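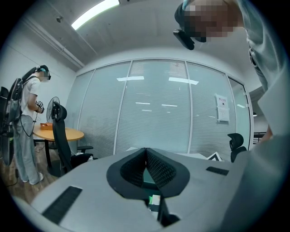

The allotment rules at Firkthorpe were revised on 4 February 2025, and plot holders are asked to read them before the spring planting. The annual water charge remains unchanged. Sheds may now be up to 30 square feet – the former limit was 20 – provided that the neighboring plot holder agrees in writing.

Bonfires are permitted in November only. Compost bins must stand clear of the main path.

I have held a plot here for several seasons and consider the new shed rule sensible. The section on hedges is less clear. Hendrik Prins has asked for the wording to be reviewed, and I have written in support of his request. Replies will be posted on this page when they are received.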